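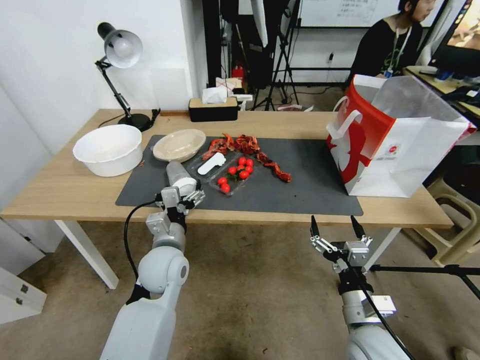 Item 1, vehicle preparation. The minutes of the December meeting were taken as read, with one correction: the minibus on the Hanham contract is due its brake inspection at 1,000 miles from the last service, as the schedule says. Knut Oltmanns, in the chair, then moved to the interior standard for wedding cars. The rule on food and drink in the rear cabin stays as written, but the list of permitted items was thought too vague. It was agreed to name them: small cold fruit in a divided clear container, such as cherry tomatoes kept to one side with a white plastic spoon in the other, and drinks in a plain plastic cup. Sauces, red wine and confetti remain excluded.

**Item 2 — Ribbons and fixings**

Bonnet ribbon is to be tied to the bumper irons and not to the mirror arms. The Parsa saloon came back with a chafed mirror stem after its last booking. The repair is in hand. Drivers are to carry a spare length of ribbon and check tension before leaving the yard.

**Item 3 — Deposits**

The deposit for a single car stays at £400. Two-car bookings are charged as two deposits. The cancellation wording was not discussed and is carried over.

**Item 4 — Routes and waiting time**

Waiting time at the church is charged after 19 minutes under the Malel booking form and after 30 under ours. Agreed to keep ours. The lane at Mikau is not suitable for the long-wheelbase car; the approach from the main road is to be used.

**Item 5 — Battery maintenance**

Seven cars are laid up until spring. Trickle chargers to be checked weekly and the reading entered on the yard sheet.

**Actions**

- K. Oltmanns: revise the cabin rule and issue to drivers
- Workshop: Parsa mirror stem
- Office: cancellation wording, next meeting

Meeting closed at 4.40 pm.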